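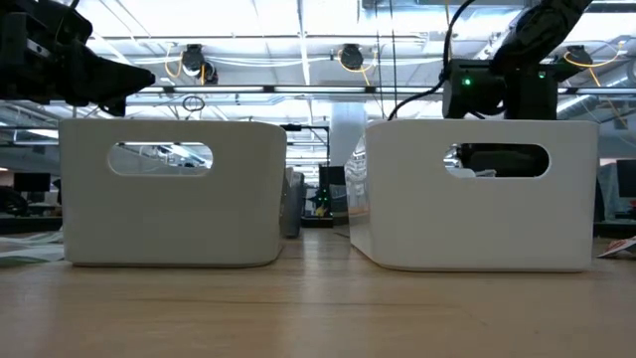 Stop padding actor bios with star signs

I looked up Nerys Penry after the second season of Hureletti. Wanted one thing: what else has she been in. Got her zodiac sign, a guess at her net worth, her shoe size. Four paragraphs before a single credit. Why?
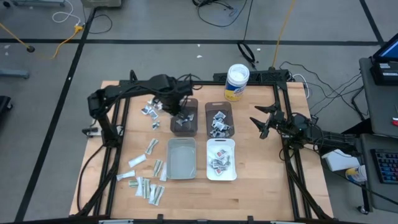
Actors do jobs, and a bio should list the jobs. Sándor Szűcs has 146 credits, mostly small parts, and the page I found names two. The rest is height and hair color. It's filing, really. Sort it like those plastic bins on the wooden table, stage stuff in one, TV in another, gossip in a third I can skip. Takes an afternoon, tops. Insted we get "he keeps his private life private" stretched to about 198 words. 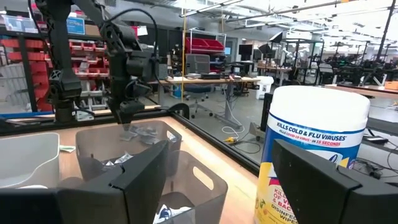 What I'd keep

Birthplace, fine. Training, yes. Every role, even the cut ones. Penry's bit part in Vindska got left out everywhere and its the best thing she's done. Go watch it.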